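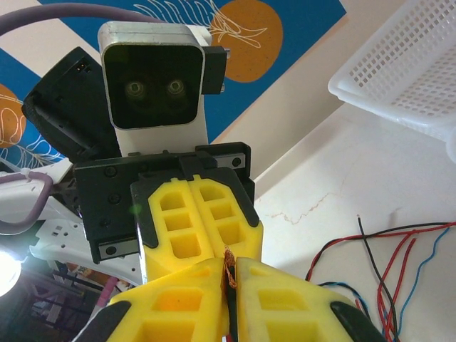

Purer swaps its slogan again, and customers are asked to feel something

9/26/20

Household goods company Purer is dropping the line it has used since it opened its first shop in Jaltevport. "Soap, sold by people who use it" comes off the bags and shopfronts over the autumn. The replacement is "Live the lighter way", which could be selling bathroom cleaner, yoghurt or a mobile phone contract.

The new line was written by the agency Clikmont and will appear on the front of all 202 Purer shops, along with a redrawn logo in which the letter P has lost its foot. The company would not say what the work cost. It did say the old signs will come down in stages, with the last of them gone by 2028, so for quite a few years the answer to what Purer stands for will depend on which high street you happen to be in.

Selma Kelmendi, the company's head of brand, said the old slogan had "done its job" and that shoppers had moved on from it. "People don't come to us for soap any more," she said. "They come to us for how the home makes them feel." Asked what share of Purer's sales was still soap and detergent, she said she would have to check. A spokesman later confirmed that it was more than half.

The claim that shoppers had moved on rests on a survey of 3000 people carried out in April. Purer supplied a two-page summary of it. Respondents were shown a list of words and asked which ones they would like to associate with their home, and "light" came out top. They were not asked about the old slogan, and the new one had not yet been written. The summary doesn't mention what else was on the list, and a request for the full results had gone unanswered when this item was finished.

Todor Delić, who teaches marketing at a college in Jaltevport and has no connection with either company, was unimpressed. "If you ask people whether they want their home to be light or heavy, I can tell you the result for nothing," he said. "The old line told you what was in the shop and who was behind the till. I couldn't say what this one tells you. Lighter than what?"
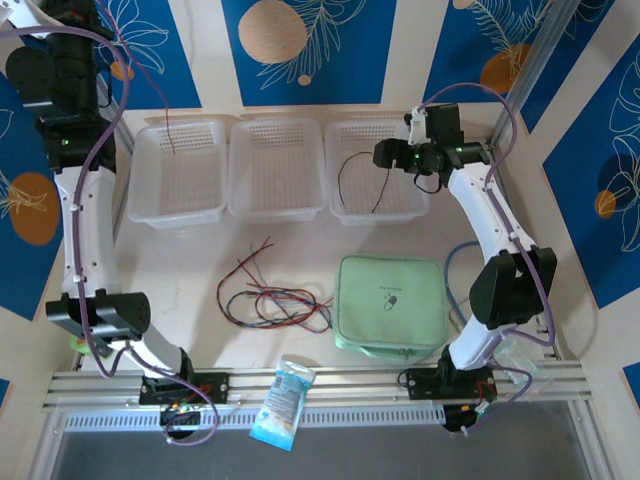

Purer's answer to that question is mostly a colour. The brown paper look is being retired and the bags, aprons and delivery crates are all going pale green, which the launch document calls "Breath". It is close to the mint of the zipped pouch lying with the white plastic baskets on the table, and close as well to the green on a great many toothpaste boxes. Bongani Nel, who led the work at Clikmont, said the shade had been chosen after "a long conversation about air". He said a slogan and a colour should be judged together and that it was unfair to pull one away from the other.

That may be so, but slogans do get pulled away. They are read out on the radio, printed in black on till receipts and repeated by staff who have been told to repeat them. Shop workers at Purer are being asked to close each sale with the new line from next month. Two who spoke to us said they didn't expect to keep it up for long. One said she had already tried it on a man buying drain unblocker.

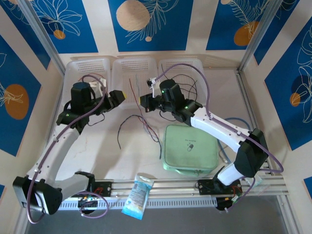 Rival stays put

Moreira, the smaller chain that competes with Purer in most of the same towns, has no plans to follow. Its slogan, "Moreira. Cleans floors.", has been mocked in the trade for years and was once placed on a list of lines most in need of a rewrite. The list was drawn up by an agency that sells rewrites.

"We looked at changing it and then we looked at the quote," said Raquel Meireles, the chain's sales director. She admitted that the line leaves out a good deal of what Moreira now sells, including candles and garden chairs, and that younger customers sometimes take it for a cleaning service and ring up to book. She did not claim that it had raised sales. There's no figure for that, she said, and she would be wary of anyone who offered her one.

Purer has offered one. Its launch document forecasts a 6 per cent rise in "brand warmth" in the first year. The term is explained in a footnote as a score worked out by Clikmont, using a method that belongs to Clikmont. Nel confirmed that his agency would also be measuring the result.

Belmiro Teixeira, who owns a small stake in Purer and asked about the rebrand at its last shareholders' meeting, said he had been told to expect the benefits over the long term. He wanted to know how long. "They said it was a journey," he said. "I asked for a date and they gave me a tote bag."

The bag was brown, with the old slogan on it. Purer says existing stock will be used up first.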